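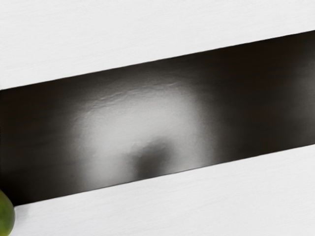

Wrist view, simulated Perna cell. Dark strip between two white surfaces.

Products > Simulation Cells > Perna Two-Table Cell > Setup and Care

Perna Two-Table Pick-and-Place Cell (simulated)

The Perna cell is a ready-built scene for testing pick and place programs before they go to hardware. It ships with one arm, two parallel tables, a basket and a set of small loose objects. Scene files are supplied for Rostemberg and Crichton controllers.

Setting up the wrist view

Load the scene and leave the arm at its home pose. Open the sensor panel and set the update rate to 8. Move the wrist over the tables and check that both table edges stay straight and sharp. Glossy dark surfaces can carry soft highlights and reflections. Mask them before running edge detection, or raise the contrast threshold to 217.

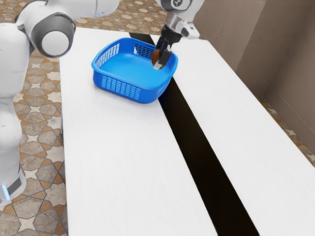
Release height is the setting that most often needs correction after a basket is changed. It is stored as an offset from the basket floor, so a deeper basket needs a new value. Set it with an object in the fingers and the arm stopped low over the floor of the basket. Near the back rim, as with the brown object in the blue basket, check clearance to the wall on both fingers before saving. Repeat at all 4 corners.

Routine care

Reset the joint offsets after every 9 saved program revisions. If the fingers pass through an object, reload the collision meshes and lower the closing speed. Do not edit the table spacing while a program is running.

Setup notes: Leonardo Villa

Related items
Perna Single-Table Cell
Eddale Basket Set
Crichton Controller Link
Finger Collision Meshes

Contact Eddale Support | Copyright Eddale | Back to top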